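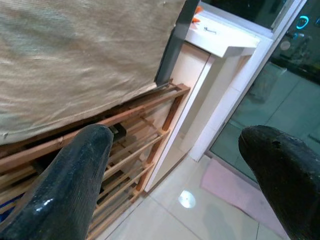
Wondulard open house: the Tennant home helper
Reviewed Sep 15, 2023

I went in wanting to be talked out of my doubts, and I came home with most of them. Wondulard has been running these open houses since August, and the pitch is simple. You walk through an ordinary home setup, a two-fingered arm called the Tennant does small chores near the front door, and you leave your email address on the way out.

Entry was free. The group was around 30 people, too many for a hallway. If you go, stand on the side nearest the shoe rack. From the back I would have seen nothing but jackets.

The chore was shoes. The rack is the plain wooden slatted kind, and that's a fair choice, as lots of people own one. The arm had to reach in, take hold of a shoe, bring it out and set it on the tile. Of the tries I watched, it managed most of them, slowly. A soft slipper gave it no trouble. A stiff leather shoe got pinched at the heel, slid, and ended up on its side between two slats, where a staff member fished it out. She was quick about it and kept talking the whole time.

What I liked: it's quiet. I had expected a whine and got a low hum. The fingertips are rounded and left no marks on the wood that I could find, and I did look. It also stopped right away when a kid stuck a hand in.

What I didn't like: every new task had to be picked by staff on a tablet. I asked if it could choose by itself which shoe to go for. The answer was "that's on the roadmap." I asked about glossy floors and glass doors, because reflections fool plenty of cheap sensors, and was told the software, Temum, "handles that." Maybe so. They didn't offer a test with the lights changed, and I asked twice.

Then there's the price. The handout says 2000 dollars for the arm and another 447 for a year of Temum. The base it rolls on is sold separately and had no price at all. For that money I'd want it to put the shoes back, and on the day it only took them out.

The second demo, called Darkness, was supposed to show the arm working with the lamps off. It was canceled after a long wait. We got a video instead, nicely edited, with music.

Parking is easy and the coffee is decent. Allow an hour, more if you want a turn at the tablet.

Rating: 3 out of 5 for the visit, and no rating for the Tennant until I see it handle a boot.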